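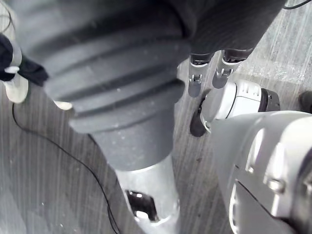

Ribbed cover on the arm, metal left bare at the lower end.

June 12, 2020

I have had the Nomotano arm covers on our Arko for a few weeks now, and a couple of readers asked me to write them up. I paid for the set myself. It cost $400 from Howlader, a small parts shop, and shipping was extra.

The set comes with a cover for each arm, a bag of clips and a one-page instruction sheet. The covers are dark and ribbed, and they fold up on themselves when the arm bends. They stop before the fingers, so the grippers work the same as they did without them. I was worried I would have to set up the grip again after putting them on. I didn't.

Putting them on took me 30 minutes for the first arm and less for the second. You power down, take the fingers off, slide the cover up from the wrist end and clip it at the top. The sheet has the clips drawn backward. If yours won't close, turn them over and try again.

Most of what we do with the Arko is kitchen work: moving fruit, moving cups, wiping a counter. I bought the covers to keep crumbs and water out of the joints. Before this I used a cut-up sweatshirt and rubber bands, and the rubber bands kept snapping.

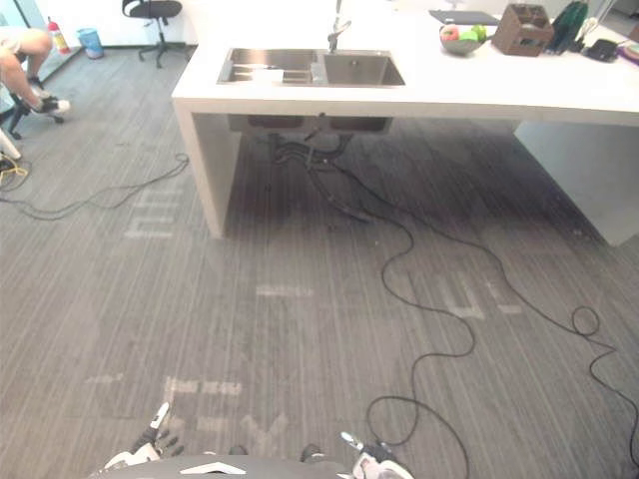 Both grippers and the island with the double sink.

The sink is the hard part. Reaching over the edge of a basin is where my sweatshirt version used to ride up and catch on the elbow. The Nomotano cover bunches in the same spot but stays put. I ran the same reach with the Timer add-on logging each pass, with covers and without, and the passes took the same time either way. Timer costs extra on the Arko and I would not buy it just for this, but I had it already.

Washing is easy. Cold water, hang to dry. They do pick up lint, and the ribs hold on to it. I use a sticky roller between washes.

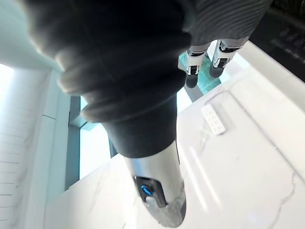

Fit and Complaints

The cuff is snug at the wrist and it leaves the blue indicator light clear, so I can check it without pulling anything back. That was a problem with the sweatshirt.

I have two complaints. The covers make the arms thicker, and in a tight corner they rub on things the bare arm would clear. I had to add some space to a few of my saved moves. The other is the clips at the top, which feel cheap. One cracked the first week. Howlader sent me a new bag without any argument, but it took nine days to come.

The package says they are good for up to 500 hours. I am nowhere near that yet, so I can't say if it's true. So far there are no holes and the seams look fine.

I would buy them again at this price. If your arms never go near food or water, a sweatshirt is still cheaper. I'm going to order a spare set of clips now and leave the covers on through the summer.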